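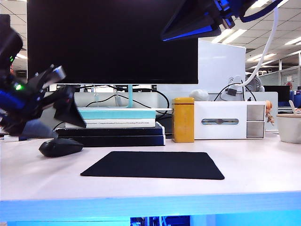

*Le grand écran noir sur le bureau clair.*

# Réunion du groupe compost, dimanche, 18 h

Bon, c'est moi qui prends les notes cette fois, donc pardon pour le style ! On était 12, un peu serrés.

**Les bacs.** Le devis de Vergara est arrivé : 200 euros pour 3 bacs, livraison comprise. Je trouvais ça correct, d'autres voulaient comparer avec Sketoro (dont les couvercles ferment mieux, paraît-il). On a fini par voter, et c'est Vergara qui l'emporte. Je passe la commande lundi.

**Le broyat.** Il nous en reste vraiment peu. Lirkgate peut nous en céder 75 litres en août, à condition de venir le chercher avec nos sacs. J'ai ma remorque, il me faut juste deux bras de plus !

**Les odeurs.** Deux plaintes côté rue. Trop d'épluchures, pas assez de sec, on le sait... Je refais l'affichette, en plus gros, avec la liste des choses interdites (les agrumes ont encore provoqué un long débat, je vous l'épargne).

**La fête.** Repoussée à la rentrée. Turkico prête les tables.

À reporter : la clé du portail, toujours introuvable.

Fin à 19 h 30.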